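Subject: Re: [rallby-players] Prerau siege, second playthrough
From: Iqra Siddiqui
Date: January 2024

Hi all,

Okay, so I finally finished the Prerau siege again last night, this time siding with Orakzai from the start, and I have so many thoughts! First, to answer what came up in the last digest: yes, he really does stay alive if you skip the bridge fight. I didn't believe it either. You have to talk to him in the granary before the bells ring, pick the line about his brother, and then leave by the north door (the one with the goat). If you go out the south door the bridge fight starts no matter what you said.

It also changes the chapter after it, quite a lot. Orakzai turns up at the ferry with 5 riders and you don't have to pay the toll, so I got to Bunulon with 1304 coins in my purse. On my first run I limped in with 226 and had to sell my good boots.
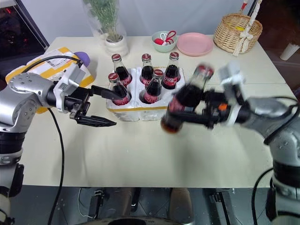
On the list last week, Iqra Warraich wrote:

> I still think the toll is the better version of the story. When you
> pay it you get the ferryman's speech, and that speech is the only
> place in Rallby where anybody explains why Bunulon closed its gates.
> Skip it and the whole second half feels like people being rude to
> you for nothing. Also, did anyone get the 200 coin reward for the
> lost bell? I gave it back and the priest just thanked me.

I see your point about the speech, I do. I'd forgotten how much is in it! But you can get most of the same story from the letters in the gatehouse if you go up the stairs before you talk to the captain. They're easy to miss and the writing is tiny. As for the bell, the reward only shows up if you took the job from the priest before finding it. I found mine first on my old save and got a thank-you and nothing else, same as you.
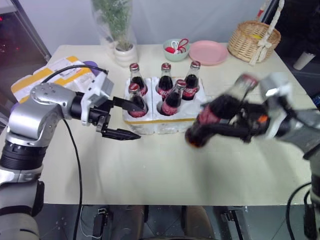 My big complaint is still the drinking contest at the inn. You have to hold the cup level with the stick while the room sways, and the second your thumb slips you lose the round and have to sit through the song again. I must have tried it all evening. Passing a glass Coke bottle over a table with a robot arm can't be much fussier than that cup. Does anyone know if the bard's ring helps? The description says "steady hands" but I couldn't feel any difference with it on.

Next I want to try the run where you never enter Prerau at all and go through the marsh. If you have a save from just before the fork, please send it my way, mine got overwritten back in May.

Iqra S.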